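Ticket 209 - Broadband drops out every afternoon
Status: open
Raised by: Rajitha Barua
Provider: Stastero
Modem: Skondalik

Summary
Connection dies between 3 and 4 pm, comes back by itself after several minutes. Started in February, same week Stastero moved us to the "improved" plan. Their first reply says the two are unrelated. I'd like to know how they worked that out without looking at the line.

What I was told to try
Restart the modem. Done, more times than I care to remember. Move it away from the microwave. It was never near the microwave. Switch the wi-fi to a less crowded channel. Done, even though the desktop is on a cable and drops at the same moment as everything else.

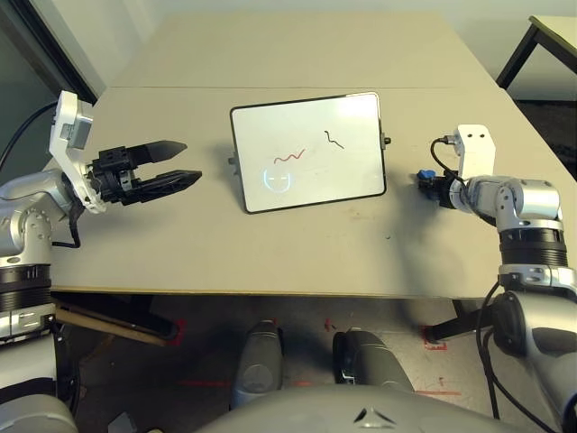 Log so far
3:12 pm - dropped. Modem lights all green, which I'm told means a healthy line. Nothing loaded on any device.
3:21 pm - back, no action from me.
Next day, 3:40 pm - dropped again. Phone support ran a line test and got 75 down. The test was run after the service came back, so I don't see what it proves.
Same call - offered a new modem for a fee. Declined until someone shows me the old one is faulty. I borrowed the spare from the Kırmızıgül office downstairs and it dropped out just the same.
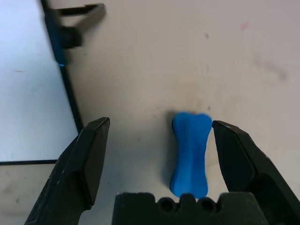 Could the firmware be causing it?
Possibly, but the modem was on version 33 for months with no trouble, and the borrowed one runs something else entirely.

Later that week
Support now says the fault is "intermittent congestion" and has closed the ticket. I have reopened it. Congestion would make things slow. I get no connection at all, and the modem's own log shows it losing its address and asking for a new one, more than 81 times so far.
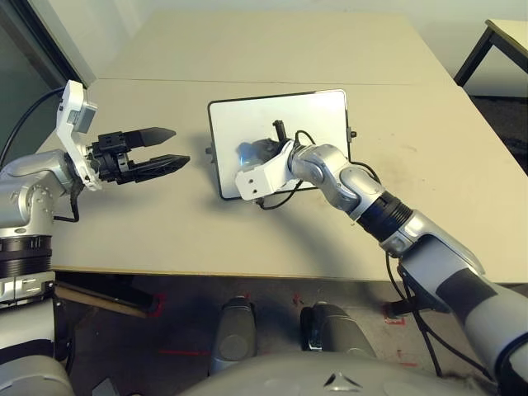 Black two-fingered gripper, open, over a pale beige tabletop.

Still wanted from Stastero: the log from their end for the 3:12 pm dropout, and a technician booked for the middle of the afternoon. The last slot offered was 8 am, when the line works perfectly. I've also asked Futon, who share our street cabinet, whether they see the same thing. Waiting on both.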